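Sira Garment Care Guide
Section 9: Folding and Storing Knitwear

Updated November 9, 2020

Knitwear is stored folded. Hangers stretch the shoulders, and a heavy sweater will grow longer on one within a season. The steps in this section apply to pullovers with long sleeves. For cardigans, fasten all buttons first and then follow the same steps.

9.1 Laying out the sweater

1. Clear a surface larger than the garment with its sleeves out. A made bed works well. Remove pillows and anything with a zipper or hook.
2. Check that the sweater is fully dry. Feel the collar, cuffs and underarm seams, where moisture stays longest.
3. Lay the sweater face up with the neck pointing away from you.
4. Draw each sleeve out to the side so that it is clear of the body. Pull from the seam, never from the cuff.
5. Smooth the body from the collar down to the hem. Light ripples low on the torso can stay.
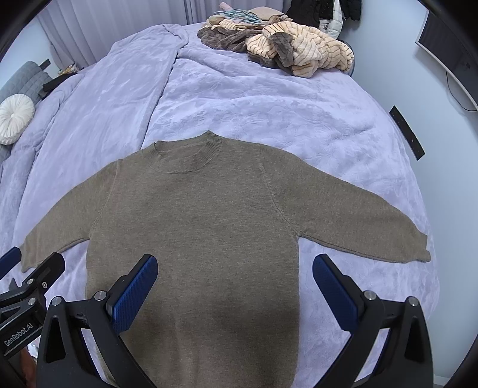
Reading time for this section: 2 minutes

Note: A mock neck should sit open in its natural oval at this stage. Do not press it flat. Pressing puts a crease in the ribbing that is hard to steam out.

Caution: Plush blankets shed. If the sweater is dark, spread a clean sheet over the blanket before step 3.

9.2 Lifting and turning

The sweater is turned face down before the sleeves are folded in. Fine knits should be lifted by a gathered fold of fabric, so that the weight is not carried by a single row of stitches.

1. Gather a loose fold in the body of the sweater and take hold of it.
2. Take the corner of the ribbed hem at the same time.
3. Raise both points together. Keep the fabric slack between them.
4. Turn the sweater over and lower it. Let go of the hem last. 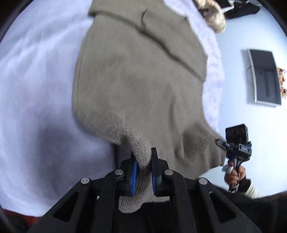 Salameh Textile Care Department

Caution: Keep the knit away from lace edging on sheets and pillowcases. Loops catch easily in open trim.

9.3 Folding

1. With the sweater face down, fold one sleeve straight across the back at shoulder height.
2. Turn the sleeve down at the elbow so that it runs along the side of the body.
3. Repeat with the other sleeve.
4. Fold the hem up to the middle of the back, then fold again to the base of the collar.
5. Turn the folded sweater over and place it on the shelf with the collar facing the wall.

Put the heaviest sweaters at the bottom of the stack. For storage past September, use a Seson cotton bag, part 2298. Do not use sealed plastic.

Questions about this section go to Imad Haddadin at the Trondlow office.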